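Simulation and Virtual Cells > Good practice for sim kitchens: what belongs in the house rules?

27 replies

zamia_bench wrote:
Hello all! We're finally writing down our house rules for simulated manipulation work at Zamia, and I'm having far more fun with it than I expected. Up to now everyone has kept their own habits, and when two people swapped tasks in June their success rates couldn't be compared at all. One counted a grasp, the other counted a grasp plus a clean release.

My draft so far:

Every task gets a written success test before anyone runs a single episode.
Random seeds are logged with the results, always.
Arm starts in the same home pose unless the task sheet says otherwise.
Objects that play no part in the task are listed too, by name.
Collisions with furniture are recorded even when the episode succeeds.
No deleting failed episodes. Tag them and leave them in.

What would you add? What would you throw out? I'd love to see what other people have pinned to the wall.

gruntle wrote:
Lovely list. The one about failed episodes should be in bold and underlined twice. We inherited a set of 523 episodes from a previous project, 97 per cent success on the summary sheet, and it took me two days to find out that the failures had been binned before the sheet was made. The folder numbering had gaps all the way through it. I nearly wept.

I'd add a rule about versions. Physics engine version, robot model version, scene version, all in the same file as the results. Friction defaults change between releases and you'll never spot it by eye.

perkham_lou wrote:
I'm going to disagree with one. Fixed home pose is a bad default! It gives you nice tidy numbers and a policy that falls over the moment the arm starts a hand's width to the left. At Perkham we vary the start within limits and write the limits down. If you must have a fixed pose, keep it for the smoke tests.

zamia_bench wrote:
Hmm, fair. My worry is comparing runs between people. If you vary the start and I vary the start and we don't use the same spread, we're back where we began.

perkham_lou wrote:
Then share the seeds :) You've already got a rule for it. Same seeds, same starts, and you still get the variety.

zamia_bench wrote:
Oh, that's good. Changing it now.

tallow wrote:
Playing grumpy uncle for a moment: how many of these will people really follow? We had a four-page document and it was read once, by the person who wrote it. Now we have one side of paper and a script that refuses to save results if a field is empty. The script does more than the four pages ever did.

Also I'd drop the collision rule. You'll drown in contact events. A gripper pad brushing a worktop is a contact, and half of them mean nothing.

gruntle wrote:
Disagree on collisions, tallow. Set a force threshold and log anything over it. If the policy is thumping the worktop every third go and you only look at the success column, somebody is going to put that on a real arm one day and crack a gripper finger. Ask me how I know.

tallow wrote:
A threshold I can live with. Write the threshold in the rules then, otherwise everyone picks their own.

soninari_fan wrote:
Can I make a plea for clearance checks? We use Soninari for building scenes and I love it to bits, but it will happily let you put a small object anywhere you like, including places where the fingers can't close without touching something else. Our rule is that a second person opens the scene, looks at it with the arm at the pre-grasp pose and signs it off before the batch goes in. Takes five minutes. I was doing one of these on Thursday and took a grab of it, so you can see the sort of view we sign from: 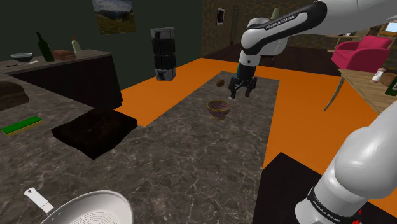 Gripper open over the island, wicker bowl underneath, small brown object just beyond it.

What I like about checking at this point is that you can talk about the actual reach. Is there room beside the bowl for the fingers? Does the rim get in the way on the approach? Then I go round the rest of the kitchen with the object list. Sponge, frying pan, bottles, knife, loaves, salt shaker. If it's in the scene and missing from the list, the sheet goes back.

grube_tinkerer wrote:
Yes to the second pair of eyes! We do the same at Grube, except that we insist on two views, one of them from low down at worktop height. A single view is poor for judging height. I've signed off an object that was floating a few millimetres above the surface and it dropped when the episode started, and rolled. Round and oval things are the worst for this. Let the scene settle before you check it.

soninari_fan wrote:
Ooh, the low view is going on our sheet. We do settle first but it isn't written anywhere, so in it goes.

perkham_lou wrote:
Names matter for that list as well. We had "brown_item" in three scenes and it was a different model each time. Our rule now is that the name has to match the asset file, no nicknames.

tallow wrote:
I'll admit the sign-off is worth having. I'd still want a script to compare the object list with the scene file. People get bored by the tenth one.

soninari_fan wrote:
Do both! Script for the list, person for the reach.

zamia_bench wrote:
This is brilliant, thank you. Second draft now has: shared seeds with varied starts, versions in the results file, a force threshold for contacts, settle before checking, two views at sign-off, asset names only. Trying hard to keep it to one side of paper for tallow's sake. Next thing I'm stuck on is how long an episode should run before it counts as a timeout. Does anyone set that per task, or do you use one limit for everything?

gruntle wrote:
Per task, and put it on the task sheet next to the success test. I'll dig ours out tonight and post the wording.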